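How to Run a Birthday Party for Six-Year-Olds at Home and Still Own a Home Afterward

My daughter turned six in May, which means I have now hosted three of these things, and my son's birthday is coming up, so I'm writing down what I know before the memory softens into something pleasant. Every year I forget. Every year I think, how hard can it be, it's cake and some running around. Then it's a quarter past two and a child I've never met is asking me where we keep the saws.

Step 1: Set the guest list before your kid does

Children invite people verbally, at the bus stop, without authorization. Get ahead of it. The old rule about one guest per year of age is a good rule, and I have never managed to follow it. We had 20 last time. Some of those were siblings, who arrive attached to the invited child and cannot be removed.

Put two things on the invitation: a start time and an end time. The end time is the important one. Make it bold. My neighbor Ákos Hajdu wrote "2:00 until whenever" on his and I believe one family is still there.

Two hours is plenty. For under-fives, go ninety minutes and don't let anyone talk you up.

Step 2: Pick one theme and do it badly

Your kid will want a theme. Ours wanted "horses, but also space." Fine. Buy plates in one of the two and a tablecloth in the other, and put your remaining energy somewhere it will be noticed. I once cut out 216 paper stars by hand, over four evenings, and strung them across the living room. The only comment I got was from a boy who wanted to know if we had a dog.

Balloons do more work than anything else you can buy. Blow them up the night before and shut them in a room the cat can't get into.

Step 3: Write out a schedule, then cut it in half

Mine looks like this:

2:00 Arrivals. Coloring sheets on the floor for the early ones.
2:20 First game, something with running in it.
2:45 Second game, something with sitting in it.
3:00 Food.
3:20 Cake and singing.
3:35 Outside, if there is an outside.
3:55 Shoes.

Shoes take longer than you think. If you hold the party in winter, add ten minutes for mittens and another five for the mitten that has gone missing.

Have one spare game ready and don't announce it. Freeze dance is the one I keep in my pocket, mainly for the part where they're quiet. Pass the parcel is good too, as long as you put a small prize in every layer. We tried it once with a single prize in the middle. There was a lawsuit atmosphere in the room for the rest of the afternoon.

Step 4: Feed them beige

Nobody at this party is going to eat the hummus. Put it out for the adults. The kids want pizza, plain crackers, grapes (cut them lengthwise, please) and whatever is orange and comes in a bag. Serve everything at once and clear it fast.

Ask about allergies on the invitation and ask again the day before. Jonas Moser, whose son is in my daughter's class, answers the first time with "none" and the second time with a paragraph.

For cake, a sheet cake beats a round one. You can cut it in a grid, everybody gets a square, and squares are harder to argue about – though they'll find a way if there's a frosting flower involved. Cut the flower in half where they can't see you do it.

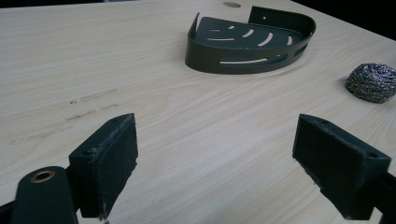

Step 5: Close some doors

Go through the house that morning and shut every room you don't want visited. A piece of tape across the door frame works surprisingly well on six-year-olds, who respect tape more than they respect me. Leave the bathroom light on, put out a second roll of paper, and take anything with a pump top off the counter. Two years ago somebody emptied an entire bottle of hand soap into the sink and told me, very calmly, that it was for the fish. We don't have fish.

Decide on one place for coats and one place for presents. Don't open the presents during the party. It takes forever, half of them get "I already have this," and then you're standing there making a face at somebody's mother.

Step 6: Get one other adult, minimum

Parents drop off at this age, and they drop off fast. Ask a friend ahead of time to stay, and give them a real job. Hưng Ung ran our games last time. He also has a whistle, and I have not asked why.

Step 7: Goody bags, but small

One bouncy ball, one sticker sheet, one piece of candy. Write the names on the bags. Hand them out at the door, as the child is leaving, with the coat already on. Given out any earlier, they get opened, compared and traded, and you'll be finding bouncy balls behind the radiator until Easter.

Then sit down. The thank-you notes can wait until Monday. Sweep first, though, if you've used glitter, and if you've used glitter I can't help you.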